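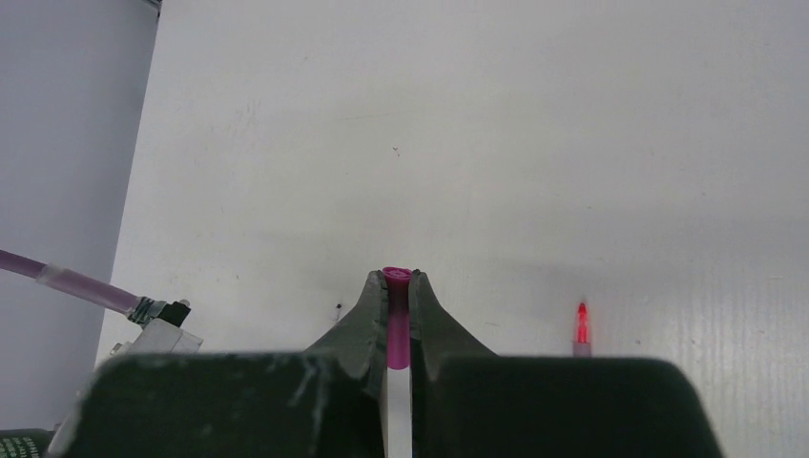 **Flomstead, 13 August 2020.** The marker drive is over and it went so much better than we hoped! Families, offices and two very generous sign shops dropped off 3,291 markers and pens, and every one of them is now getting a look before the new school year packs go out.

The first stretch of checking is all about color and caps. Pinks and reds go together on the white tabletop to begin with, then get split up by shade, and that turns out slower than it sounds when one maker's pink is nearly another maker's red. Arnulfo Cáceres, who runs the drive out of the Nakavov building, has a soft spot for this part.

"I could look at a row of pinks all day," he said. "You think you have one color and then you put two of them side by side in good light."

Each marker gets a short line on scrap paper. If it writes clean, it goes in a pack. If it skips, it rests cap down overnight and gets a second try the next day, and a surprising number come back (the fat ones especially). Dried-out barrels are set aside, and their caps are kept if they're in good shape, so a working marker that arrived without one can still go home with a kid.

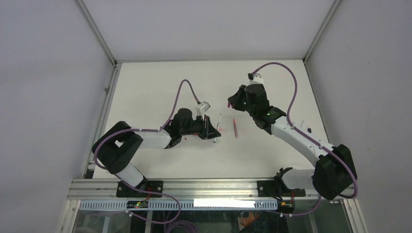 Thin pens are on the list too. Last January's drive took markers only, and the teachers at Carhuamaca School wrote to us afterward asking for something finer for maps and lettering, so this year pens were welcome from day one. They'll be bundled on their own and handed out to the older grades.

Every school pack will hold 4 color families: reds and pinks, blues and purples, greens, and the browns and blacks. Yellows and oranges were short this time, so those will be shared out by classroom and kept in a cup at the front. If you have some sitting in a drawer, we'd still love them!

Packs will be ready for pickup at the Berex Street entrance in 3 weeks. Schools that signed up in the spring don't need to do anything more. New schools can still get on the list by leaving a note at the front desk with the number of classrooms, the grades and a contact name. Highlighters and paint markers can't go in the packs, but the Saturday poster group will happily take both.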